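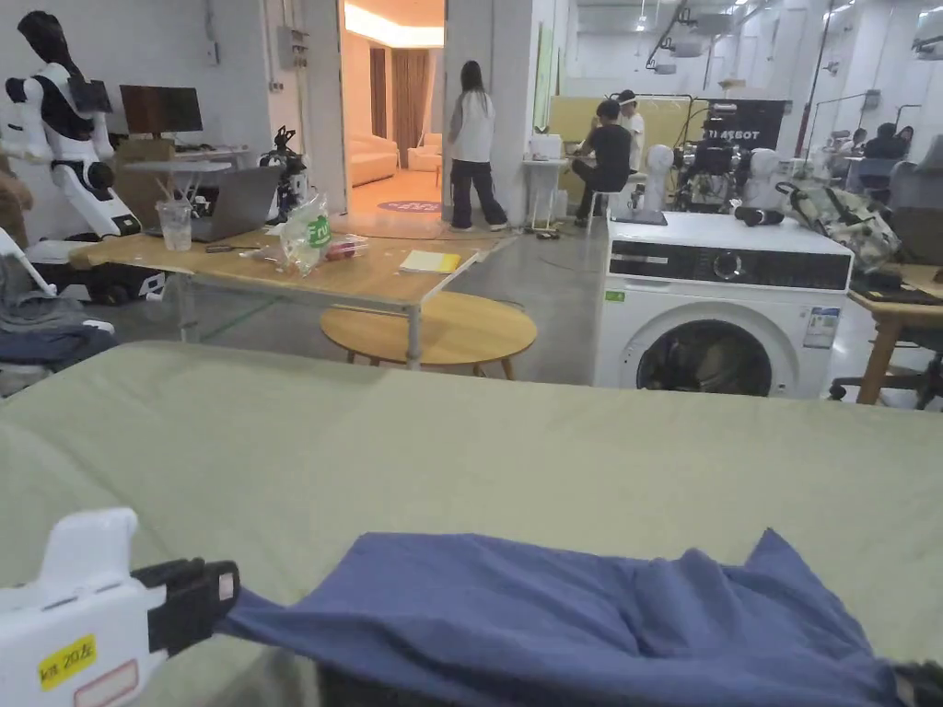
Teodoro Paredes wrote: I'd stop steaming that pad before you do anything else. If the cloth goes down flat and comes up with creases on one side only, the cover underneath has gone slack, and more heat will just make it slacker. How long since it was last tightened?

Reply from the original poster:

Thank you so much for getting back to me, Teodoro, and sorry for the long message that's coming. I have read every thread on here about padded folding tables and I still feel like a beginner!

To answer your question, I don't believe the cover has ever been tightened. It's the sage green one from Zelard, the large size, and it came with the padding already on. We do all our folding on it, mostly plain cloths like the blue one, and I was delighted with it right up until May. Then the cloths started creeping. You lay one out, you take hold of an edge to bring it over, and the whole thing slides along with you and bunches up at the near side. By the time the second fold is in, the corners don't meet and you have a lovely fat wrinkle through the middle.

What I have tried so far, in order:

Brushed the whole surface with a dry clothes brush. Plenty of lint came off, no change in the creeping.

Washed a batch of cloths again without fabric softener (somebody on the Soler thread swore by this). A little better, I think, though I may have been wishing it so.

Steamed the pad from the middle outward and let it cool overnight. This is the one you're telling me off for, and fair enough. It looked beautiful in the morning and was just as bad by lunch.

Turned the cloth so the hem faced away from me. Helps with the first fold, does nothing for the second.

I haven't opened up the underside yet. There's a cord running through the hem of the cover, and I was nervous about undoing something I couldn't put back.

Teodoro Paredes wrote: The cord is nothing to be scared of. Turn the table on its side with a blanket under it, find the knot, and mark where the cord sits now with a bit of tape so you can always go back. Then pull 2 inches through, smooth the cover toward the edges with your palms, and pull again. Stop when you can't pinch up a fold in the middle of the pad. Don't chase it any tighter than that or the padding rolls at the edge and you'll get a ridge in every cloth. Leave it 90 minutes with nothing on it and then test with three cloths of the same kind.

Reply from the original poster:

Well, I did it! It took me most of the afternoon -- the knot had been tied by someone with very strong opinions -- and I had to go in with the blunt end of a crochet hook. I got a good deal more than 2 inches out of it in the end, mostly on the long side where we stand and lean, so I suppose that's where it had been stretching all this time.

Tested as you said. First cloth, corners met. Second cloth, corners met. The third one crept a tiny bit at the far edge, but I was reaching for it and may have tugged. I've also stopped grabbing a single corner and started lifting the edge nearer its middle, which the Wandulham booklet recommends and which I had ignored because it felt slow. It's a bit slow. The folds are straighter, though.

One leftover question, if you don't mind. The padding feels thinner along that same long side now that the cover is snug. Is that something to live with, or should I be looking at a new felt layer? Nuvdale sells one by the yard and I'm tempted.

Teodoro Paredes wrote: Live with it for a month first. Padding that's been leaned on often comes back some once the cover holds it in place. If you do buy felt, lay it under the old layer, and tape your cord mark again before you undo the knot.

Status changed from Open to Waiting on customer.

14 comments
3 shares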